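Caring for Surfaces at Home, Course 832
Flondport Evening School, Room 19
Handout 2: Reading the grain before you reach for the cloth
Notes by Concetta Pellegrini

Welcome back, everyone, and thank you for all the samples you carried in last time. I had no idea so many of you were keeping old drawer fronts in the garage! These notes cover what we talked about in the first half of the evening, plus a few things I meant to say and didn't get to before the coffee break. Please keep them with Handout 1, as we'll go back to the cleaning chart from there when we start on stains.

What we mean by a wood-grain surface

In this course I use "wood-grain surface" for anything that looks like wood when you stand in front of it. That takes in solid boards, veneer (a thin layer of real wood glued over something else), and the printed surfaces, where the grain is a picture of wood under a clear, hard layer. All of them turn up in ordinary homes, often in the same room, and all of them collect crumbs and cup rings with the same enthusiasm. But they don't all like the same treatment, and a good half of the damage I get asked about was done by a well-meaning person with a wet sponge or a sheet of sandpaper.

So we start by looking. I know it feels slow when what you want is to get on with the polish, but give it a minute or two.

Which way does it run?

Grain has a direction, and your hand should follow it. Wipe along the streaks in long, overlapping strokes, and go back over the same path with a dry cloth. If there are faint scratches left by the cloth or by grit caught under it, they'll lie along the pattern where the eye tends to skip over them. Scratches running across the grain catch the light from the other side of the room - my own kitchen table has a beauty, and I made it myself.

With wide, curving grain the direction changes as you move along the board, and you'll need to choose the main run and stay with it. Fine, straight grain is easier. Even there, don't assume that it lines up exactly with the edge of the piece or with the way you happen to be standing. It may lean a little, and your strokes can lean along with it. 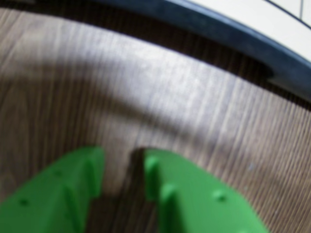
Fine, closely spaced streaks with a slight tilt. Follow the lean when you wipe.

Solid, veneer or printed?

Try these checks in order, and don't decide until you've done at least a couple of them.

Look at the edge. On a solid board, the grain on top has some sensible connection to what you see at the end. On veneer or a printed surface the edge is often a separate strip, and you may find a fine seam where it meets the top.

Look for repeats. A printed pattern comes round again sooner or later. Pick out one little mark, a knot or a dark fleck, and go hunting for its twin. Kosmas Sotiropoulos found three of them on the Storken shelf we passed around, after the rest of us had declared it oak.

Feel it with clean, dry fingertips. Some printed surfaces have a texture pressed into them, so a bumpy feel settles very little on its own. What you're after is whether the texture agrees with the pattern you see.

Look underneath, if you can get there. The underside is where makers save their money, and it will usually give you the answer.

If you still can't tell, treat it as the most delicate thing it could be. A photograph taken from above won't settle the matter, so please bring an offcut or a loose shelf to class if you possibly can.

What to do with each

Solid wood with an oil finish: a barely damp cloth, then a dry one. Fresh oil when it begins to look thirsty. If it feels rough after cleaning, a very light rub with 600 grit along the grain is plenty, and then oil again.

Veneer: same cloth, less water, and keep well clear of the seams. Please don't sand it until we've had the veneer evening. There is so little wood there to work with!

Printed surfaces: a damp cloth with a drop of dish soap, wiped off and dried. Never sand these, and leave out the oil and wax too, which only sit on top and go smeary. Dry the joints with some care, as water that gets in there can make the board underneath swell.

For next time

Choose one surface at home and write down what you think it is, which of the checks you used, and where you were unsure. A small sketch of the grain direction would be lovely, however wobbly. Those of you with the Allau sample boards, please bring them back, and if anyone still has the Spanos catalog with the edge profiles in it, I'd be glad to see that again as well.

We'll begin with cup rings.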